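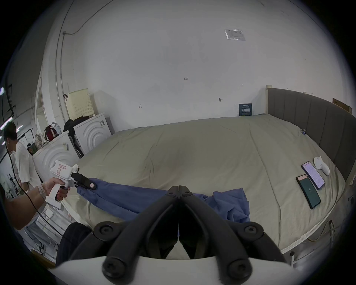

Staubsauger-Obergrenze: Bevormundung oder überfällig?

Ranetti86
Guten Abend in die Runde! Ich lese gerade wieder überall, die EU wolle uns das Putzen verbieten – dabei geht es doch bloß um die Wattzahl. Mein alter hatte 2200 Watt, der neue hat 600 und zieht mir fast den Teppich vom Boden.

Skeder
Lieber Ranetti, das freut mich wirklich für dich, aber warum muss das Brüssel regeln? Ich kann doch selbst auf die Stromrechnung schauen.

Pietrzak_M
Tun halt die wenigsten, mich eingeschlossen :) Ohne Vorgabe hätten die Hersteller mit den Wattzahlen ewig weitergemacht.

Skeder
Da bleiben wir uns wohl uneins. Liebe Grüße trotzdem!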